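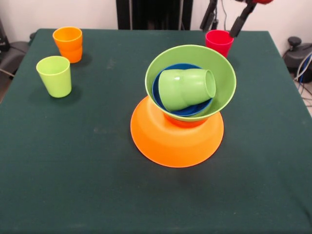
2018-05-09, Plovitz tableware, stacking on the green cloth

Upside-down bowls make a great base! The big orange one carried a green bowl, a blue one and a cup on top, and I could happily do this all day.
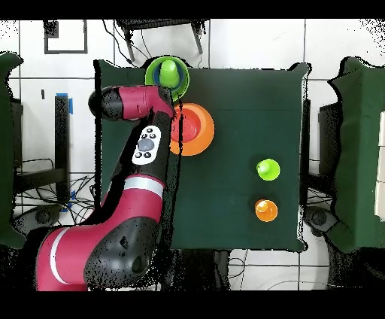

Blue nested in lime green, red in orange.

Rocío Palacios wants the smaller cups in the set too (I'm all for it, the colors are so cheerful).

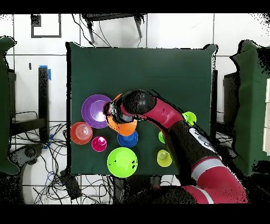 She also asked for a second cloth from Skavska, 40 inches longer. Ordered.

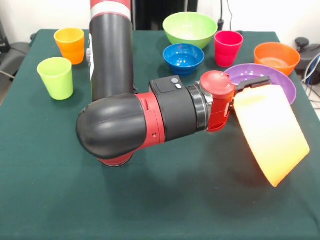 Still to do: label the storage bin, ask Vanags for the purple bowl's lid.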